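Nisha Rathore
8 July

Thread on whether a robot arm can do household tidying yet. Short version: parts of it, slowly, with a person in the next room. Longer version follows.

The question came from Hamish Brunton, who runs the stockroom at Promstead and wants to know if he can stop paying people to sort returned soft goods into baskets. He asked for a yes or a no. I can give him neither.

Most of the public argument is about folding. Folding is hard, but it gets all the attention because it looks hard. The chores that eat the time in a house or a shop are duller. Put things in a basket. Take things out of a basket. Move the basket.

Baskets are worse than they sound. A plastic tote has flat walls, square corners and one color. You can model it once and forget it. A woven basket has none of that, and people buy woven baskets.

First problem is depth. Stereo and structured light both want a surface that stays put from one viewpoint to the next. Glossy round strands throw highlights that move as the arm moves. The point cloud comes back with lumps where there are no lumps.

Second problem is the holes. Where the weave opens up, the sensor reads the wall at one pixel and whatever is behind the wall at the next. Average those and you get a surface floating somewhere outside the basket. The planner then believes it has room it does not have.

Tight weave and open weave in the same basket is the nasty case. A filter tuned for one is wrong for the other. Ok-hee Shim spent most of a month on this and ended up masking the basket by learned segmentation, then fitting a rough box to it and ignoring raw depth on the walls. Crude. Works better than anything clever we tried.

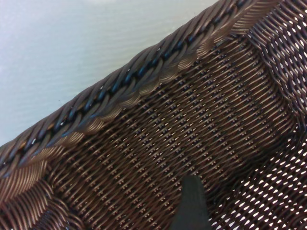 Third problem is the rim. For a person the rim is the handle. For a two-finger gripper it is a thick, uneven rope that may or may not fit the jaw opening, depending on where along the braid you close. Grip on a crossing and you hold. Grip between crossings and it rolls a little as you lift.

A little is enough. The basket tips, whatever is inside slides to one end, and now the load is off center for the rest of the move.

Putting a finger inside and clamping the wall is the usual alternative. Fine for an empty basket. With a load in it the wall flexes, and the fingertip can snag in the weave on the way out. Rounded tips snag less than square ones. We went rounded and lost some grip on thin fabric. Pick one.

Some figures, our own bench only, so treat them accordingly. 187 attempts at pick up item, place in basket, release, retreat. 40 failed in some way. Of those, 15 were contact with the rim on the way in or out. Three needed someone to come over and untangle things by hand.

So 147 clean ones. That reads well on a slide. In a stockroom it means a person walking over several times an hour, and Hamish would be paying that person.

Speed is the other half. Poonam Nautiyal can clear the same table while the arm is still deciding about its second item. She was not trying to be fast. She was on the phone.

What does work: one item type, one basket, basket fixed in place, even lighting. Under those terms I would leave it running over lunch. Change any one of them and I would want to watch it.

What does not work: the basket someone kicked half a foot to the left. The basket with a towel hanging over the side. The second basket nested in the first.

Huệ Quách asked on an earlier post why we don't just use bins. For the Promstead job I would. Change the container, keep the robot simple. Half of shop-floor automation is moving the difficulty out of the machine and into the purchasing order.

A home is different. I am not going to tell anybody to replace their baskets so a machine can see them. If it needs that, it is not ready for the home.

Next on the list is a wrist force threshold that stops the retreat when a finger catches, before it drags the basket with it. Simple idea, fiddly to tune – set it low and it halts every time it brushes the braid.

Will post the failure breakdown by type once Ok-hee has finished labeling. Hamish, the answer for now is bins, and keep your people.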